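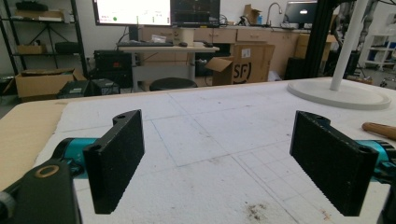 Sushil Nautiyal wrote in to ask whether the Mesberg cutting mat was worth the money for someone who only quilts on weekends, and whether it really does lie flat after a summer in a sewing room with no air conditioning. Well, Sushil, I have had mine for 2 years now, so I can finally give you a decent answer!

I bought the Mesberg after my old Kukance mat gave up on me in the middle of a baby quilt. I loved that mat (it came with me through two moves and one very long winter of log cabin blocks), but the middle had gotten so chewed up that my rotary cutter would catch in the old grooves and wander off the line. My sister said I should just flip it over. I had already flipped it over.

The Mesberg cost me 50 dollars with shipping, and it came rolled in a tube, which made me nervous. The leaflet says to leave it under some heavy books overnight. Mine needed closer to three nights and every cookbook I own, and one corner still lifted a little for the first week. After that it settled down, and it has stayed down through two sticky Augusts - so there is your answer on the heat.

I keep a tally in my sewing notebook of strips cut, and I was at roughly 280 on the new mat before I could feel any marks with my fingertip. The lines are thin, and I do wish they were darker. On a gray afternoon with navy fabric I have to pull the lamp right over. The numbers along the edge are nice and big, though, and they haven't rubbed off where my ruler sits.

Two grumbles. It smelled like a new shower curtain until I aired it out on the porch, and the hanging hole is too small for any hook in my house. The Qian mat my neighbor Tustorberg Fabrics used to sell had a proper handle, and I miss that every time I put things away.

For weekend quilting I would say yes, go ahead and buy it, but get the larger size if your table will take it. I went with the medium and I'm forever shuffling my fabric along to finish a cut.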